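# Recording desk FAQ

Questions we get from operators, partner sites and the people who use the Gralo set afterwards. Last tidied up in April.

### Who runs the recordings?

Fornano builds and looks after the cells. The operators work for Ondside. Melnyk checks the finished recordings and sends back the ones that need doing again.

### What counts as one example?

One complete go at a task, from the moment the operator presses the pedal to the moment they press it again. Please don't join two goes together, even if the first one was very short.

### How many do you need for each task?

The target is 189 accepted examples. The bag roll sorting task is at 121, so it stays on the rota for now.

### How long should one take?

There is no fixed limit, but an example over 59 seconds is marked for a second look. Long ones are usually fine. They often have a pause in the middle, and the checker decides whether the pause stays.

### Should I throw away an example where something was dropped?

No. If you picked it up again and carried on, keep it and choose "recovered" in the form. The learning system needs to see how a mistake is put right. If you had to reach in by hand, mark it "stopped" and start a new one.

### Do the objects have to start in the same places?

No, and they shouldn't. Move them between examples. Let rolls touch, lean or point in different directions. We had to drop 32 early examples in which every roll was laid out in a neat row.

### Do both arms have to be used?

Use both if the task sheet says so. For the drawer tasks either arm may hold the unit, and we like a mix — left in one example, right in the next.

### What do the cameras record?

There is one fixed view of the cell, plus views from the wrists. All of them are saved together under one number. These are from the bag roll task, starting with the fixed view:

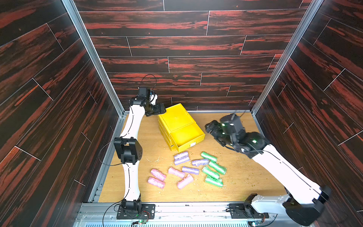 Two wrist views:
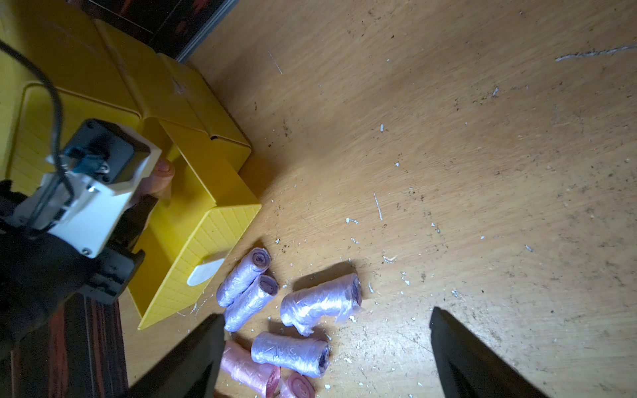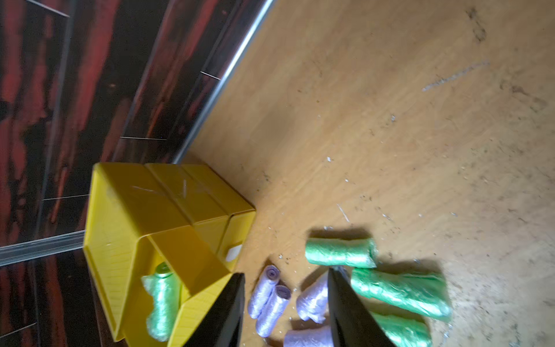 ### Can I leave out a camera that isn't working?

No. Stop and report it. An example with a missing view can't be accepted, and it is quicker to wait for a repair than to record a whole batch again.

### Does the cell need to be clean?

Wipe the lenses at the start of each shift. The floor gets swept once a day, at 4 pm, and a few crumbs before then won't spoil an example. Don't sweep halfway through one.

### What should I write in the notes box?

One plain sentence about anything out of the ordinary, such as "drawer stuck, opened on second pull". Leave it blank if there was nothing to say. Please don't write "OK" in every box — it makes the real notes harder to find.

### Can I see my own rejected examples?

Yes. They are listed under your operator number with the checker's reason next to each one. If you disagree with a reason, reply to it in the list and the example will be looked at by a different checker.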